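Drei Behälter, ein Tisch: Was das Vorsortieren im Vorratsraum bringt

Wer Lebensmittelvorräte in Kleinmengen lagert, verliert selten Platz im Regal. Verloren geht Zeit, und zwar an der Stelle, an der Ware aus dem Einkauf in die Ordnung des Regals überführt wird. In der Fachliteratur zur Haushaltsorganisation kommt dieser Schritt kaum vor. Im Betrieb Flodholm, der Vorratsräume für Wohngruppen und kleine Pensionen plant, gilt er als der eigentliche Engpass.

Mereana Costigan leitet dort die Planung. Ihr Ausgangspunkt ist die Arbeitsfläche vor dem Regal. »Auf einem leeren Tisch wird abgestellt, auf einem eingeteilten Tisch wird sortiert«, erklärt sie. Die Einteilung besteht in ihrem Verfahren aus flachen Kunststoffschalen, ergänzt um höhere Behälter für alles, was gestapelt oder gesammelt werden darf.

Für Gläser mit Schraubdeckel eignet sich die flache Schale. Der niedrige Rand hält das Glas auf der Fläche, lässt das Etikett aber lesbar. Hohe Wände erzwingen dagegen, dass jedes Glas zur Kontrolle angehoben wird. Bei der Auswertung des Bestands in Skakham, einer Pension mit 181 Stellplätzen im Vorratsregal, entfiel der größte Teil der Handgriffe auf genau dieses Anheben. Nach der Umstellung auf flache Schalen wurde die Kontrolle am Tisch erledigt und im Regal nicht wiederholt.

Die Farbe der Schalen ist Teil des Systems. Flodholm verwendet Blau für ungeöffnete Ware mit lesbarem Datum, Rot für Ware, die zuerst verbraucht werden soll, und Weiß für alles, was noch keinem Regalfach zugeordnet ist. Eine Beschriftung der Schalen entfällt. Sie wäre bei wechselnder Belegung ohnehin nach wenigen Wochen überholt. Wichtig ist die feste Reihenfolge auf dem Tisch: Blau links, Rot in der Mitte, Weiß rechts. Linkshänder spiegeln sie, behalten die Anordnung danach aber bei.

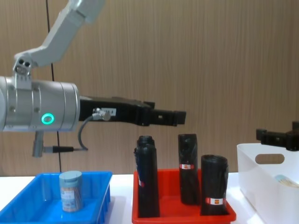

Heller Tisch, klare Zonen: In der blauen Schale steht ein einzelnes Schraubdeckelglas, daneben die rote Schale, rechts ein weißer Behälter.

Als Tischfläche empfiehlt Costigan Weiß oder ein helles Grau. Ausgelaufene Flüssigkeit und Krümel fallen darauf auf, und die Ränder farbiger Schalen heben sich ab. Die Tiefe sollte eine Schale in Längsrichtung aufnehmen und davor eine Handbreit frei lassen. Gerippte Seitenwände sind steifer als glatte, müssen allerdings mit der Bürste gereinigt werden. Die Serie Issa kommt mit glatten Wänden aus, verzieht sich unter Last jedoch stärker. Bei Amasitz sind die Wände gerippt und die Ecken gerundet, was das Auswischen erleichtert.

Bleibt die Menge. In Skakham wurden im Oktober fast 900 Artikel über den Tisch geführt. Eine zweite Schale je Farbe war dafür nicht nötig, solange jede Schale vor der nächsten Lieferung geleert wurde. Reste aus der weißen Zone erhalten spätestens dann ein Regalfach oder gehen in die Küche.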